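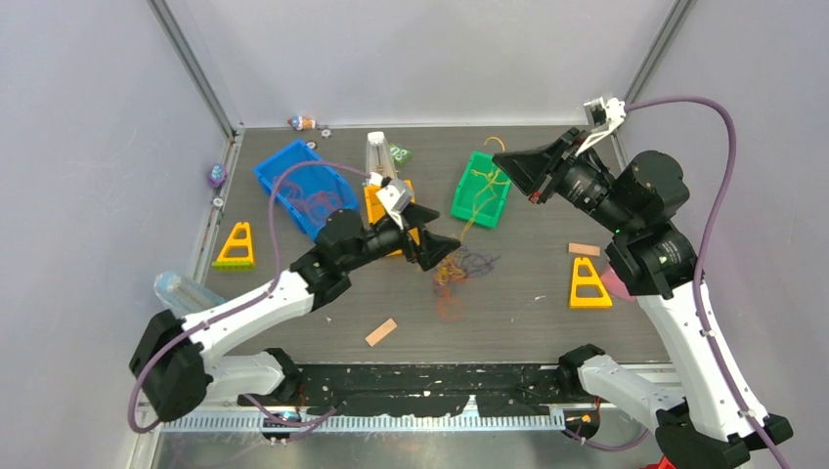 Casimiro Rivas said he could not agree that the shearwater totals from the Duvberg lookout should go out under the same heading as the boat counts, and asked that his objection be recorded before the minutes went any further. It is recorded. Discussion is under item 3.

Seabird and Coastal Trips Group
Minutes of general meeting, 22/10/2023

Chair: Siwan Ellis
Attendance: as per sign-in sheet
Apologies: received and noted

1. Previous minutes

Accepted with one correction. The bird listed as a Buller's Albatross on the winter trip should read Shy Albatross. The photographs were looked at again and the bill colour is wrong for Buller's. The trip list has been changed to match.

2. Boat trips

The last trip on the Ruvex went out to the shelf edge and came back early with a rising south-westerly. Best birds were a White-headed Petrel, which stayed in the slick long enough for everyone on the port side to see it, and a pair of Wandering Albatross. Prions were present but most were left as prion sp. A few people were seasick. The skipper has asked again that anyone feeling unwell stay outside at the stern and keep out of the wheelhouse passage.

The berley was discussed. The fish scraps had been frozen in one block and could not be broken up until we were nearly at the shelf. In future they are to be frozen flat in smaller bags. Siwan has room in her chest freezer for one trip's worth only.

The operator has confirmed that the Ruvex is available for the January trip. The Driletti was also considered. She is faster and has a better rail, but the deck is narrow along both sides and there is little shelter aft. Several members who have been out on her said they would go again in calm weather. Agreed to stay with the Ruvex for January and ask the Driletti's owner for a price for autumn.

Places will be offered to members first, then to the waiting list. The sailing minimum is 11 paying passengers. If that is not reached the trip will be postponed and deposits carried over.

3. Shearwater counts

Siwan reported that the evening watch from the Duvberg lookout produced 1,434 Short-tailed Shearwaters moving south before the light went. This is the highest figure on our sheets for that site.

Casimiro said the figure was fine as far as it went but that a shore count through a fixed scope and a boat count are different things. From the boat, birds are often circling and the same ones pass more than once. If both are printed in one table a reader will add them together. He also said that part of the evening count was made in poor light and may include Sooty Shearwaters.

Siwan agreed about the light. She had marked the last quarter hour on the sheet as "dark shearwater" but this was dropped when the figures were typed up. She will send the handwritten sheet to Casimiro.

There was a fair bit of discussion about how older records should be treated. It was felt that going back through all of them was too much work for now.

Agreed:
 - shore and boat counts to be printed in separate tables from the next newsletter
 - dark shearwaters to have their own line
 - start and finish times to be written on every sheet, along with wind direction

Casimiro said he was satisfied with that.

4. Approach distances

A member raised the matter of a private launch driving through a resting raft of shearwaters off Chareonsuk Reef. Our own boat was close enough to see it but the registration was not read. It was noted that we should be careful ourselves - on the winter trip we drifted to around 30 metres from a raft with the engine idling, and the birds on the near side lifted. The skipper is happy to stop further off if someone tells him in time. Whoever is spotting from the bow is to call it.

5. Equipment

The group's spare scope has sand in the focus ring and is stiff at the close end. Casimiro will get a quote for cleaning. The tripod is still usable if the centre column is left down.

Two field guides are missing from the loan box. Please check your shelves and the back seat of the car.

6. Other business

Beach-washed birds: a short note on what to record is wanted for the website. Photographs of the bill, underwing and feet are the most useful. Please leave any leg band in place and photograph the number from more than one side.

A request for a beginners' morning at the Duvberg lookout was held over. Parking there is limited during the school holidays and the track is being regravelled.

Actions

Siwan Ellis: confirm January booking; send count sheet to Casimiro; contact owner of the Driletti.
Casimiro Rivas: scope quote; draft of new count sheet; beach-washed bird note.

Next meeting to be advised by email once the hall bookings are known.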